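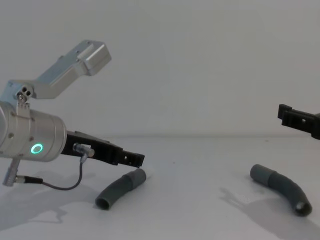 Mesa blanca, pared gris claro y una lucecita verde, en Altero.

El jueves de puertas abiertas del polígono de Callar empezaba a las diez – según el folleto – y a y media seguíamos en la cola de las acreditaciones. Me tocó el número 114. La pegatina decía «Nurolus», empresa en la que no he trabajado jamás, pero con ella se entraba igual.

Lo mejor fue el obrador de Yazdani, donde Bahman Bakhtiari lleva 19 años haciendo pan plano y nos explicó la fermentación a gritos, por encima del extractor. Repartió pan caliente entre unas 12 personas y de pronto éramos el doble. La charla sobre naves y licencias duró 17 minutos y se me hizo larga desde el segundo. El autobús de vuelta salía a la una. Salió a la una menos cinco.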